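Setting up your reading journal in Mitia

Welcome, and thank you for choosing Mitia to keep track of your books! Setting up takes a few minutes, so put the kettle on and have your current novel close by.

1. Open Mitia and choose New Journal. Give it any name you like - you can change it later under Settings.

2. Tap Add Book and type the title, or the author's surname if the title has slipped your mind (it happens to all of us).

3. Pick your edition from the list. Page counts vary quite a bit, and a paperback of 300 pages may be a good deal longer in large print.

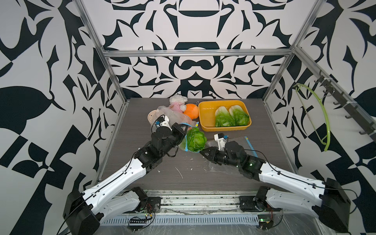 4. Enter the page you're up to and tap Save. Your progress bar will appear under the title.

5. Write your first note. Favourite lines, grumbles about the ending, whatever you fancy - each note holds up to 843 characters.

6. If you're in a book club, tap Share and choose your group. Shared notes stay hidden from members who haven't reached your page yet.

Note: You can have 10 books on the go at once. Move finished ones to the Read shelf to make room.

Caution: Deleting a journal also deletes its notes, and we can't bring them back for you. Please export a copy first.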